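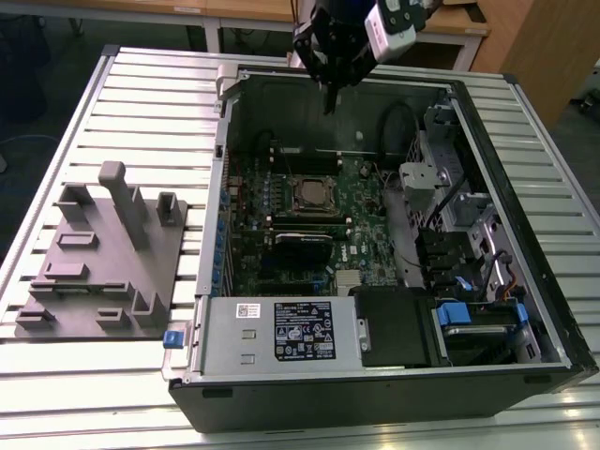 # Démonter un PC, plier un drap : où en sont vraiment les machines ?

Mars 2019

Chaque fois que je raconte autour de moi que je m'intéresse aux robots, on me pose la même question, et toujours avec le même sourire en coin : « Alors, c'est pour quand, celui qui fait le ménage ? » Ma belle-sœur me l'a encore posée le mois dernier, les mains dans l'évier, pendant que j'essuyais les verres (assez mal, d'après elle). J'ai promis d'y répondre par écrit, parce qu'à l'oral je me perds toujours en route. Je vais sans doute me perdre aussi par écrit, mais au moins vous pourrez sauter des paragraphes.

Je commence par l'atelier, que je connais mieux que la cuisine. J'ai passé une journée chez Civora, une petite structure qui remet en état du matériel informatique et qui aimerait confier une partie du démontage à un bras. Hrvoje Begović m'y a reçu avec un café épouvantable et une patience infinie. Son cas d'école, c'est la tour de bureau : un vieux Dell couché sur l'établi, panneau latéral retiré, avec tout ce qu'il faut extraire dans le bon ordre. Je pensais, un peu naïvement, que ce serait le domaine rêvé de la machine. Un boîtier, c'est rigide, c'est rectangulaire, ça ne bouge pas. Rien à voir avec un chat ou une housse de couette !

Et puis on s'approche. Le processeur, dans son support, demande un geste minuscule et très doux. L'alimentation, elle, est un gros bloc métallique qu'il faut saisir franchement. Entre les deux, il y a les loquets bleus - ah, les loquets bleus ! - que nos doigts trouvent presque sans regarder. On appuie un peu, ça résiste, on change d'angle, on sent que ça vient. Pour la pince, chacun de ces petits « on sent » est un problème à part entière. Elle peut très bien arriver au bon endroit et ne pas savoir si elle a assez poussé.

Les câbles, c'est encore autre chose. Près des connecteurs de disque, il y en a des noirs, des orange, des blancs, emmêlés comme ils le sont dans toutes les tours que j'ai ouvertes dans ma vie. Hrvoje m'a dit une chose que j'ai notée dans mon carnet : « Le boîtier, je peux le dessiner. Le câble, je ne peux que l'espérer. » On connaît la place de la carte mère au millimètre, et on ignore complètement par où passera la nappe d'à côté. Deux machines du même modèle, sorties du même bureau, n'auront jamais le même nœud au même endroit.

À gauche de la tour, sur l'établi, est posée une plaque grise imprimée en 3D, avec ses blocs et ses supports en relief. J'ai toujours eu un faible pour ces plaques, je l'avoue. On n'en parle jamais dans les vidéos spectaculaires, et pourtant je crois qu'une bonne moitié de l'automatisation tient là-dedans : on donne aux choses une place fixe, et la machine a un souci de moins. Mon grand-père faisait pareil avec ses tasseaux cloués sur l'établi, sans le moindre moteur.

Voilà pourquoi je reviens toujours à la maison avec un peu de perplexité. Dans un atelier, on peut visser une plaque sur la table. Dans une cuisine, allez donc expliquer à une famille que la passoire doit être rangée au même endroit, dans le même sens, tous les soirs... Caroline Rugemalira, qui travaille sur le linge chez Nullent, m'a écrit là-dessus un long message très drôle. Son équipe s'exerce sur un lot de 50 torchons, et le pliage marche plutôt bien tant que le torchon arrive à peu près à plat. Quand il arrive en boule, avec une chaussette coincée dedans, on passe de 4 minutes à un coup de téléphone à Caroline.

Alors, est-ce que les machines savent faire les corvées ? Ma réponse du moment, et je la donne avec prudence : elles savent faire des morceaux de corvées. Aspirer un sol dégagé, oui, depuis un bon moment. Retirer une pièce bien présentée, dans un boîtier connu, ça vient. Vider un lave-vaisselle inconnu, trier le tiroir à bazar ou débrancher le bon câble dans une tour jamais vue, je n'y mettrais pas mes économies.

Ce qui me plaît, malgré tout, c'est que ces essais m'ont rendu beaucoup plus admiratif des gestes ordinaires. Le soir en rentrant, j'ai changé le disque dur de ma propre tour, et je me suis surpris à ralentir pour regarder mes doigts faire. J'ai mis deux fois plus de temps que d'habitude et j'ai fait tomber une vis, que je cherche encore.

Je dois retourner chez Civora en juin, quand ils s'attaqueront aux portables, avec leurs batteries collées et leurs vis ridicules. Si vous avez des questions à transmettre à Hrvoje, laissez-les en commentaire, je les emporterai avec moi - et cette fois j'apporterai aussi le café.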